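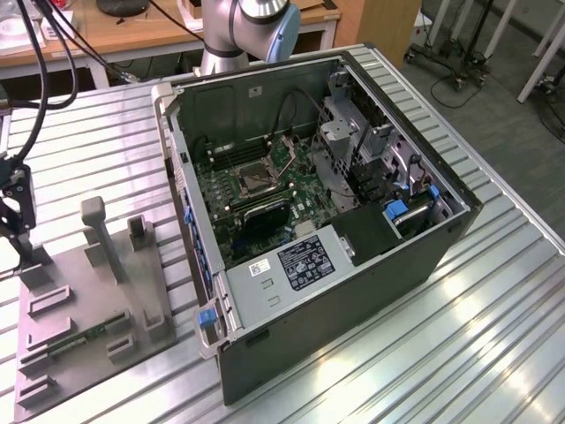

The memory cell at Ovmont, with a tower opened up on its side and the parts plate to the left of it.

Visit report: Kandano open day, Ovmont site
Posted 2026-01-07

I went to Ovmont because Kandano had promised a working demo of robots servicing desktop computers, and because the last three demos of this sort I sat through were mostly slides. There was less talk this time. There was also a fault, and I learned more from the fault than from the rest of the tour.

The job is easy to describe. Two arms take a full-size tower, pick a board from a slotted holder and seat it on the motherboard. Kandano calls the whole package Trukum and says it has done 3,056 insertions since it was set up. I asked how many of those were good ones. The guide said "the great majority" and moved us along to the coffee.

We were let back in for the live run. The first pick went fine. On the second the arm came down a little off line, touched the edge of the slot and kept pushing. You could hear the case creak. It stopped by itself, but by my watch that took 3 seconds, and a person with their thumb on a stuck module would have let go in a fraction of that. Then the screen said the insertion was complete.

The slow stop bothers me. The message bothers me a lot more. A machine that jams and says so is a nuisance. If it jams and logs a good part, that computer goes in a box and out the door.

The explanation came in pieces. The force limit had been raised in February, after too many false stops on stiff slots. The "complete" message is triggered by how far the gripper has traveled, and nothing checks that the latch has closed. Somebody from Whitlock, who supply the fixtures, said the holder plate may have shifted after it was last cleaned. Kandano's people didn't agree with that, and they had a short and fairly tense talk about it in front of us.

I asked for the fault log. It holds 14 entries marked as over-force, and I was shown the list but not allowed to copy it. I couldn't find the one we had just watched. I was told it would show up after a sync. It hadn't by the time I left.

Safety was thin too. Visitors stood behind a line of tape, close enough to lean in. The stop button was on the far side of the bench from the operator, who had to walk to get to it. I was told the arms run at reduced speed on open days, up to half of normal, which is fine for a bump but doesn't do much about a hand caught between a gripper and a steel edge.

The price mentioned was 300 a month per cell on top of the hardware, support included. I would want these in writing first:

- a latch check separate from arm travel
- the force limit, who can change it, and a record of each change
- the full log, with the open day in it

Kandano said a fix for the message is being tested. I've asked to come back and see it fail properly. No reply yet.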